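Re-zeroing the grippers after a jaw swap

I spent most of May looking after the two-arm bench at Platley, and the job that ate the most hours was the grippers. I'm writing down how I do it now so I can find it again next time the jaws wear.

The old jaws had gone smooth on the inside faces. Thin handles were turning in the grip, and Ewurabena Ackah had started wrapping them in tape to get through a shift. The new set came from Clonix, same bolt pattern, slightly longer reach.

Order of work, left arm first:

Park both arms wide and cut power at the bench switch, then wait for the drive lights to go out. Take off the old jaws. There are 5 screws a side and one is shorter than the rest — it goes at the back, and if you put a long one there it bottoms out before the plate is tight. I did that on the right arm and had to take the whole thing apart again.

Clean the slide with a dry brush. No solvent. Fit the new jaws finger tight, power up, close them slowly on the brass shim, then tighten. Run the homing routine three times and write down the closing value each time. Mine settled at 172 on the left. The right kept wandering, and that was a cable clip rubbing on the wrist. I moved the clip back and it has been steady since.

Next is the tool offset. The new jaws stick out further than the old ones, so the number in the Lallutel controller has to change or the arm will drive into whatever it's reaching for. Aileen Umali reads the figure out while I type it, then we swap and check. It takes around 34 minutes for both arms if nothing goes wrong.

Last, I bring the arms in at low speed from either side of the table with something tall and narrow standing in the middle, and stop short. I look at jaw height from the front and from each end. If one side is low I go back to the wrist bolts before touching any software.

Still to do: order spare short screws, and replace the clip on the left arm with the same kind. 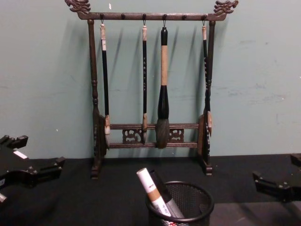

Grippers either side of the brush rack, pen cup in front.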